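Mug rings and a yellow haze on a white table top

Ulemness Help > House and Furniture > Tables and Desks
Posted September 13, 2019

kettle_drawer

We have a big white table that gets used every day for work, coffee and sometimes lunch. It has been in the room for 18 months. For the first year I wiped it with a damp cloth and it looked fine. Since January I keep finding two kinds of marks on it.

The first kind is brown rings from mugs. Fresh ones wipe off. The ones that sit overnight leave a faint line that I can feel slightly with a fingernail, so I think that is dried coffee sitting on top.

The second kind bothers me more. There is a dull yellow haze on the side where people sit, and it doesn't respond to dish soap at all. You only notice it when you look across the top toward the light. I paid $425 for this table from a small firm called Uysal, and the care card says only "clean with a soft damp cloth, avoid harsh products." It doesn't say what counts as harsh.

So far I have tried dish soap in warm water, a glass cleaner, and a cleaning paste called Cellska that a coworker swears by. I stopped with the paste after one small corner because it felt gritty. Coasters are in the kitchen and people don't use them.

Is the haze dirt, or has the finish changed color? And is there something stronger that is safe to try?

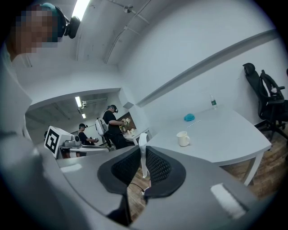
Leandro Valdebenito: What is the finish? Painted, lacquered and plastic-coated tops all behave differently, and you could do real damage with the wrong product. Look at the underside for a sticker, or write to the seller before you do anything else. Also, did the corner where you used the paste come out shinier or duller than the rest?

kettle_drawer: No sticker that I can find. I wrote to Uysal and they answered the next morning – it is a sprayed lacquer, satin. The corner is a little shinier, now that you mention it. I had to get my head down at table height to see it.

18 replies hidden. Showing the answers with the most votes.

marlow_b

I'd just use magic eraser. Works on everything in my house. Walls, stove, shoes.

Reply from osier: Please don't do this on satin lacquer. Those sponges are a very fine abrasive and they polish the satin into shiny patches, same as the paste did.

Reply from marlow_b: ok well mine's fine

osier

I sprayed furniture for a shop in Nillach for a good while, mostly kitchen doors and table tops, so this is a question I've had many times.

Your haze is probably a film. Hand cream, skin oil and leftover soap build up where people rest their arms, and the film picks up dust and goes yellow. Dish soap can make it worse if it isn't rinsed, because every wipe leaves a little behind. Glass cleaner with ammonia isn't good for lacquer over the long run, so I would put that away.

A white lacquer can also yellow by itself with age, but that normally shows as an even change across the whole top, or a difference between the part that gets sun and the part that doesn't. If it stays on the side where people sit, I would bet on film.

Test it like this. Mix warm water with a small splash of white vinegar, 200 ml of water to a teaspoon. Wet a white cotton cloth, wring it out hard, and rub one spot in the haze for a minute. Look at the cloth. If it comes up yellow or gray, you have film and it will come off. If the cloth stays clean, stop there, because the color is in the finish and scrubbing won't help.

For the raised coffee lines, lay a warm wet cloth over them and leave it for five minutes. Then push the softened coffee off with a plastic card held flat. No metal, no scouring pad.

Don't wax it afterward. Wax on white satin goes yellow too and then you are back where you started. The shiny corner will stay shiny, I'm afraid. A shop can rub out the whole top to match, but that usually isn't worth it for one corner.

kettle_drawer

Thank you, osier. I did the test and the cloth came up a dirty yellow, so it is film. I went ahead with the rest of the table over two evenings.
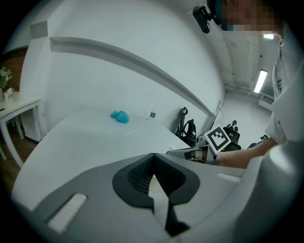

The vinegar mix did most of it, but I needed a second pass on the side by the chairs. I also found I had been using far too much dish soap all along. The bottle says one squirt per sink and I was putting that much in a bowl.

For anyone who has the same problem, this is the order I ended up with:

1. Take everything off the table. I tried working around things the first evening and it left tide lines.

2. Dust it dry first, with a clean cotton cloth.

3. Soften the coffee rings and lift them with an old library card. Two of them needed a second go.

4. Wipe with the vinegar mix, one section at a time, turning the cloth when it gets dirty.

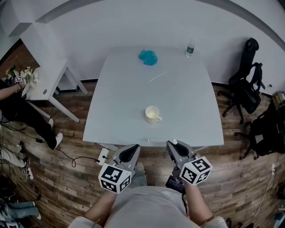 5. Wipe again with plain water. I had always skipped this, and it seems to matter.

6. Dry it right away with a towel. If it air dries, our tap water leaves spots.

I haven't done anything about the corner. The coasters have moved from the kitchen to a shelf next to the table, and I will see if that changes anything.

osier

Good result. Once a month with the vinegar mix is plenty, plain water the rest of the time. And wash those cloths without fabric softener – it leaves its own film.

pinecrest44

Would this work on a white painted desk? Mine is latex paint, I did it myself with a roller and it feels sticky in summer.

osier

Different problem. Sticky latex is usually paint that never cured hard. Start a new post and say what brand of paint you used and whether you put a clear coat over it.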